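4.2 Handset choice and switching

The second part of the survey asked respondents which phone they used at the time, how long they had owned it, and what they expected to buy next. Of the 403 people who returned a complete form, most had kept the same maker for at least one replacement. Loyalty was strongest among owners who had bought their handset outright, and weaker among those who had taken it as part of a carrier plan. Triantafyllou found the same split in his earlier work on prepaid customers in Arnanberg, although his sample was younger and did not include business accounts.

We grouped the reasons given for switching into nine categories. Battery life and screen size came up often, but price at the end of a contract was the reason given most. Respondents who named price also tended to name the carrier's store as the place where they made up their minds. Few of them had compared models at home first. The two makers with the widest range of low-cost models, Carkum and Wurkoto, gained the most from this group. 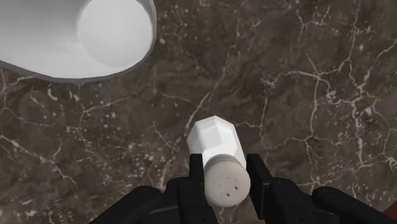 Figure 2. Rendered scene of a gripper holding a salt shaker.

Software updates had less effect than we expected. Joseph argues that owners punish a maker for late updates, and the interviews give this some support: several people complained at length about waiting for a new version. In the survey data, however, a late update did not predict a switch once the age of the phone was taken into account. Owners of Masanja phones waited longest and were no more likely to leave than anyone else. It may be that people who care about updates buy from a maker known for them in the first place, so that they do not show up among the dissatisfied.

The interviews lasted 30 minutes each and were held in November, before the holiday sales. Stated plans may therefore understate how many people went on to change phones. We return to this point in Section 5, where the stated plans are set against carrier records for those respondents who agreed to share them.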